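Calleck League > General > Sorrentino signing for the T20 side??

covers_point
Saw it on the club page Tuesday. Sorrentino is joining Floltus as "batting advisor" for the short season. Advisor. The man took 134 balls to make 2 the last time I watched him.

rurik_end_regular
That was a draw we badly needed and you know it. He has 3000 runs in this league. I'd listen to him read the bus schedule.

covers_point
You'd have time to. He'd leave the first six stops alone.

slowleftarm407
Advising and playing are different jobs. Some of the best T20 coaches couldn't hit the ball off the square. What bugs me is the money. Rurik Park still has one working sight screen and we're paying for advice?

rurik_end_regular
Is he even being paid? The page didn't say.

slowleftarm407
The page also said the bar would be open by November. It didn't say which one.

Mod note: keep it on the cricket please. Bar complaints have their own thread, 407 replies and counting.

tailender_tim
Moderate view, sorry in advance. Our top order has thrown it away inside four overs nearly every game. Somebody telling them a single is legal can't hurt.
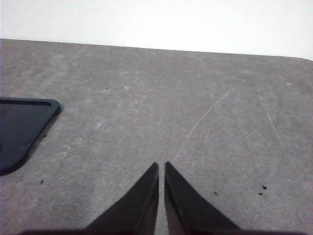 Where I do agree with covers is the field settings. If he gets a say in those we'll have three slips in the 18th over and I'm staying home.

covers_point
Three slips would be an upgrade. We drop everything with one.

rurik_end_regular
So you're coming around to him.

covers_point
I renewed my membership. Don't read anything into it.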